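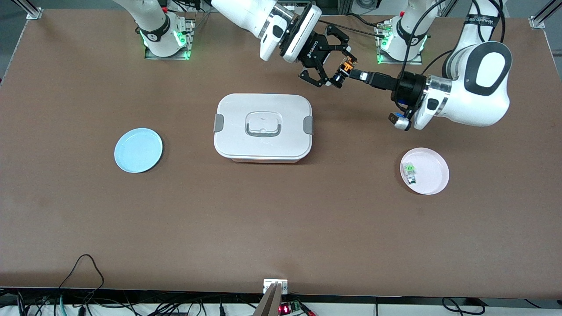
Both arms over the lunchbox table, lid still on.

Lallham bench gallery: the lid episodes

Hello again! I promised I'd put up something from the bench in August, and the lunchbox job is the one everyone keeps asking me for, so that's what you're getting. If you're new, we're a small group in Lallham collecting demonstrations for a learning system called Gunora. One of us drives the two arms through a little household job, everything gets recorded, and that's one episode. Then we put the things back and do it again. And again. (And again, with tea.)

The container job is my favourite of the lot. The clips are on the two short ends of the lid, so it's a proper two-handed task, and I like how differently people go about it. Ruth Sánchez goes for one clip at a time and is terribly patient. I tend to barge in with both arms and then have to back one of them out, which makes for a longer episode but we keep those too, as long as the job gets done in the end.

A few notes to go with the picture, as I had some good questions last time:

The plates. One light blue, one pale pink, either side of the container. We shift them about between episodes so Gunora doesn't decide that blue always lives on the left. I'd love some patterned ones next, if anybody's clearing out a cupboard.

The grippers. There's a Robotiq two-finger one on one arm and a long black tool with orange bits on the other. They get very close to each other over the middle of the table, and that's where new drivers slow right down. Quite right too! I still hold my breath.

The green lights. Lit on both bases here, and they make the whole bench look rather festive.

The tabletop. Yes, it's scuffed. I did think about a fresh one, but Amadi (our labelling program, for those who haven't met it) copes perfectly well with the marks, and I've grown fond of them.

Where we've got to: 210 lid episodes kept, and we're after 300 before the set goes off to Nirnberg for training. A good session gives us 20, a bad one gives us four and a lot of sighing. Across all the jobs together the count stands at 1838, which pleased me no end when I saw it on the sheet.

Next up is putting things into the container and closing it again, clips and all. Ruth has already had a go and reckons closing is much harder than opening, so I've put her down for the first morning, starting at half past nine.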